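**Progress report: Gevville terminal baggage and curbside work**
Submitted by Liis Lill, project coordinator
February 14, 2022

Work on the inbound baggage hall is on schedule. Jeller finished replacing the drive motors on carousel 2 and has moved its crew to carousel 1. The old belt controllers were removed and the new units passed their no-load test. The loaded test has to wait for the permanent power feed, now under contract to Sarantis.

The curbside portion is behind. Sarantis poured 244 feet of the new curb before the ground froze and will not pour again until temperatures allow. We have moved drainage inlet work ahead of the remaining curb to use the time. This keeps the crew on site but does not recover the lost days.

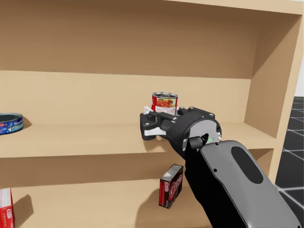
Drawings for the second set of inlets were returned with comments on pipe slope. Revised sheets went back to the reviewer, and we expect approval without another round. Pipe for this section is already stored at the north lot.

Flight information displays: Vokex has delivered 8 of the screens for the arrivals level. Four are mounted and receiving data. The others need new wall brackets — the original ones did not fit the columns — and Vokex is supplying these at its own cost. Cable pulled to date totals 1,652 feet.

Budget: no change orders were approved in this period. One is pending for temporary lighting at the crosswalk, and will be charged to contingency if accepted.

Open items for the funder:

- Written approval of the revised curbside sequence
- Release of the retained amount on the carousel 2 work
- Confirmation that the August completion date still applies to the displays as a separate item

The next report will include the loaded test results for carousel 2, provided the power feed is in by then.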